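Section 4 of the Fustent guide. Assumes you did Section 3 and can log in. If you can't log in, go back, none of this will work.

Updated 5 June 2026

## 4. Loading your romance stories and setting up the reading shelves

Fustent is the story archive. Umau is the reader app people use on phones and tablets. Sequeira is the import tool, runs on your computer, moves files into Fustent. Three separate logins. Sorry.

Do the steps in order the first time. After that skip around all you like.

### 4.1 Before you start

Have ready:

- your archive key (Settings > Archive > Key)
- the stories, one file each, EPUB or plain text
- a spreadsheet with title, pen name, year, heat level
- Sequeira installed and opened at least once

PDF will import but reads badly in Umau. Lines break in the middle of sentences, page numbers land inside dialogue. Convert first if you can. Old magazine scans are the worst for this, see 4.6.

> **Caution:** Only load stories you wrote, have permission for, or that are clearly in the public domain. Old doesn't always mean free. A 19th century serial may be fine and the modern introduction stuck on the front of it may not. Take the introduction out.

### 4.2 Connect Sequeira

1. Open Sequeira. Click **Connections**.
2. Click **Add**, choose **Fustent archive**.
3. Paste the key. No spaces at the end. The box does not trim them and the error just says "refused."
4. Click **Test**. Wait for the green line.
5. Click **Save**. Test doesn't save. People miss this one a lot.

If the test hangs, close the window and try again. Still hangs, make a new key. Making a new key kills the old one right away, so anyone else importing with it gets dropped.

### 4.3 Set the heat levels

Do this before importing. Levels can be changed later but every story has to be re-tagged by hand.

1. In Fustent go to **Shelves > Levels**.
2. Keep the default four or make your own. Defaults are Sweet, Warm, Steamy, Explicit.
3. Write a short line for each one. Readers see it when they tap the level in Umau. Max 65 characters, and it cuts off without warning.
4. Tick **Adults only** next to Steamy and Explicit, plus anything you added that belongs with them.
5. Save.

> **Note:** The level names in your spreadsheet have to match exactly. "steamy" and "Steamy" are two different things to the importer. So is "Steamy " with a space after it.

What goes where is your call. We use closed door = Sweet, kissing and a lot of longing = Warm. After that it gets argued over. Pick a rule, write it down, stick to it.

> **Caution:** A story with no level goes on the open shelf, visible to everybody logged out. There is a setting to hold these back, **Shelves > Unlabeled > Hold for review**. Turn it on. It's off by default and I wish it wasn't.

### 4.4 Import a test batch

Small batch first. A handful of stories, mixed lengths, at least one with chapters and one with accents in the title.

1. In Sequeira click **New import**.
2. Point it at the folder.
3. Point it at the spreadsheet.
4. Match the columns. Title to Title, pen name to **Byline**, year to **First published**, heat to **Level**.
5. Leave **Blurb** blank for now unless yours are ready.
6. Click **Dry run**.
7. Read the list. Red rows won't import. Yellow rows will, but something's off, usualy a missing year.
8. Fix the spreadsheet, not the list. Changes in the list are lost when you close it.
9. Dry run again. No red? Click **Import**.

Then open Umau on a phone and look at every story in the batch. First page, last page, one chapter break in the middle.

Scene breaks are the usual problem. Writers use three stars, a row of dashes, a blank line, a little curl. Sequeira knows the stars and the dashes. Blank lines get swallowed, so two scenes run together and suddenly the duke is in Chicago. Set **Text > Keep blank lines** to on and import again.
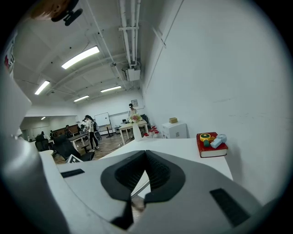
**Teodora Wynn**
*Catalog Editor, Fustent*

### 4.5 The full import

Once the test batch looks right:

1. Delete the test batch. **Shelves > Imports > Remove**. If you leave it in you get doubles.
2. Load the full folder the same way as 4.4.
3. Keep it under 336 files at a time. Bigger runs do finish sometimes. When they don't, you can't tell where it stopped.
4. Let it run. Don't let the laptop sleep.
5. When it's done, download the report. Keep it somewhere. You'll want it for 4.8.

Our own starter load was 838 stories and went in as three runs, no trouble except for pen names (next bit).

**Pen names.** The importer makes a new author page for every spelling. With initials, without initials, "A Lady" and "A. Lady." To merge:

1. Go to **Authors**, sort by name.
2. Tick the ones that are the same writer.
3. Click **Merge** and pick the spelling to keep.

> **Caution:** Merge can't be undone. "Anonymous" is not one person. Don't merge those. Use **Mark as anonymous** instead, which keeps the stories apart and hides the author page.

Also be careful with living writers who keep two pen names on purpose. One for sweet, one for not sweet. Merging puts both on the same page in public. Ask first. Always.

### 4.6 Old magazine issues

For serials scanned out of magazines. Skip if you don't have any.

Fustent treats an issue as a box with stories in it. A serial that ran over several issues needs to be linked or readers get part four and nothing else.

1. Import the issue as one file, level set to the *hottest* thing in it.
2. Open it in Fustent, click **Split**.
3. Mark the start of each piece. Verse, letters and jokes count as pieces too.
4. Give each piece its own level.
5. For serial parts click **Link parts** and drag them into order.
6. Check the last part. If the serial was never finished, tick **Unfinished**. Readers get very annoyed otherwise, and fair enough.

Sodement does the text cleanup if your scans are rough. Optional, separate sign-up. Send the issue from **Tools > Clean text**, it comes back in the same spot with changes highlighted. Read the changes. It's good at the long s and bad at dialect, and it will happily modernise spelling you wanted to keep.

> **Note:** Old material can have things in it you don't want on a shelf at any level. Read every piece before it goes live. If there's a problem with ages or consent, it does not get published, on any shelf. Use **Remove**, not **Hide**. Hidden pieces still come up in search for other editors.

### 4.7 Shelves and blurbs

A shelf is a saved filter. Make a few, not dozens. Readers in Umau scroll the first screen and then give up.

1. **Shelves > New**.
2. Name it something plain. "Enemies to lovers." "Short, under an hour." "Finished serials."
3. Add tags, level, length.
4. Choose the order. Newest first is OK for new work. For old stuff use title.
5. Preview, then **Publish**.

Blurbs: keep the first sentence short since only that one shows on the shelf. Don't give away who she ends up with. If there are content notes put them in **Notes for readers**, which has its own button, and leave the blurb alone. Text pasted from a word processor sometimes brings odd quote marks with it. Paste as plain.

Blurbs over 362 characters get a "more" link. Works fine, hardly anyone taps it.

Ratings are off until you turn them on. I'd wait. A shelf with one rating on it, and that rating a two, looks worse then no ratings at all. Switch them on per shelf under **Shelf options > Reader ratings**.

### 4.8 Check it from the reader's side

1. Log out of everything.
2. Open Umau, add your archive by its address.
3. Look at the open shelf. Nothing Steamy or Explicit should show. If it does, stop and fix 4.3.
4. Make a reader account with the adult setting off. Search a title you know is Explicit. Should find nothing.
5. Turn the adult setting on. Search again. Should be there now, with its level next to the title.
6. Open a linked serial, read to the end of a part, tap **Next part**.
7. Compare the story total in Umau with the import report. If they differ, look under **Held for review** before you do anything else.

Umau keeps an old copy of the shelves for a while. If a change isn't showing, pull down to refresh. If that doesn't do it, remove the archive and add it again. Bookmarks stay with the reader account, they won't be lost.

### 4.9 Known problems

- Covers taller than they are wide by a lot get squashed. Crop before upload.
- Italics vanish from plain text files. Use EPUB if the heroine thinks in italics.
- **Dry run** ignores the Notes column. Errors there only show after the real import.
- Sorting by year puts stories with no year at the top. Fix is due in November.
- Merged authors keep showing in Umau search until the next nightly rebuild.

Backups are Section 5. Do that one the same day if you can.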